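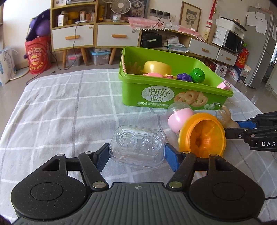

Re: [toy-loan] Tub contents, small parts, and what goes on the sheet

From: Greer Pringle
To: toy-loan list
Date: Tuesday, February 27, 2024

Alasdair Niven wrote:

> Two questions before I type up the new tub sheets.
>
> First, are we keeping the cookie tubs as containers, or moving
> everything into the clear boxes with lids? Meriem prefers the boxes
> because they stack. I have no strong view but I need to know what to
> put in the "container" column.
>
> Second, the play food set has picked up things that are not play
> food. Do I list them under the set, or do they get their own line?
> The old sheet from September has 23 entries and at least a few of
> them are just "misc."
>
> Alasdair

Answering in order.

Containers. Keep the cookie tub for the play food. The green one (the coconut milk flavour tub, 甄好曲奇 on the front) is easy to tell apart from the other tubs across a room, and children who cannot read the label know it by the cookies printed on it. The clear boxes are better for anything flat or anything with a lot of identical pieces. They are worse for play food, where the pieces are odd shapes and get dug out from the top. In the container column, write "tub, green, cookie" and leave it at that. Do not write the brand. The last time we did, Gregor went looking for a box with that name on the lid.

Set contents. The green tub as I have it on the plaid cloth:

yellow bowl
purple grapes, one bunch
green cabbage
pink plate
beaded stick, beige
pink piece, to be identified

The beaded stick stands up against the rim and will not lie flat with the bowl in. I suggest it goes in first next time, then the plate on edge, then the bowl, with the grapes and cabbage on top. The pink piece is at the opposite rim and I have not matched it to anything on the Plutetti list. If Hashini recognizes it, she can give Alasdair the line number. Until then it is entered as "pink piece, unmatched" and not as "misc." I would like that word off the sheets altogether.

The orange cup is outside the tub, on its side. It belongs to the play food as far as the sheet is concerned, line 13 on the old numbering. It takes up too much room if packed upright next to the bowl, so put it inside the bowl. This applies to the Lalby cups as well.

Items that are not play food. There are three kinds and they should be handled differently.

1. Capsule toys. The pink one with the clear dome top is the sort that comes apart into two halves. It gets its own line, "capsule, pink/clear," and it does not travel in any tub that goes to the under-threes. Check the join before it goes out. If the halves separate with a light twist, it stays here.

2. Dolls. A doll goes on the doll sheet even when it has been found in another container. Only a hand is showing over the edge of the one behind the cup, so I cannot give Alasdair the number yet. I will pull it out and mail the number separately. Please do not enter it from memory.

3. Household items. There is a contact lens case on the cloth, the clear plastic kind with two wells and a transparent lid. It is not on any list of ours. Some families use these for beads or for doll-house plates, and it may have come in that way, but a used lens case is not something I want in with toys that go in mouths. It does not get a line. It goes in the lost property envelope for the usual period and is then thrown out. If it is yours, write to me off list.

Sheet layout. Alasdair, please use the Grutumero template and not the one from Buchanan. The Buchanan one has a single column for quantity, and we need two: quantity out and quantity back. Bunches count as one. A bowl with a cup inside it counts as two. I know this was argued over in September, and I do not want to reopen it.

Color goes first in the description when it is the only way to tell two pieces apart, otherwise last. So "pink plate" if the set has more than one plate, "plate, pink" if it has one. I have not followed this in the list above. Fix it when you type it up.

Cleaning. Hard plastic pieces: warm water, dish soap, soft brush, rinse, air dry on a towel with hollow pieces facing down. The grapes need the brush between the individual fruits. The cabbage needs it along the leaf edges. The beaded stick is wiped and not soaked until someone confirms what the core is made of - Meriem, you had the packaging for a similar one. The tub itself gets wiped inside and out, and the printed side should not be scrubbed.

Still open: the pink piece (Hashini), the doll number (me), the beaded stick (Meriem). Alasdair can type up the rest now and leave those cells blank.

Please trim quoted text when replying. The last thread on labels reached 59 messages and most of it was the same paragraph.

Greer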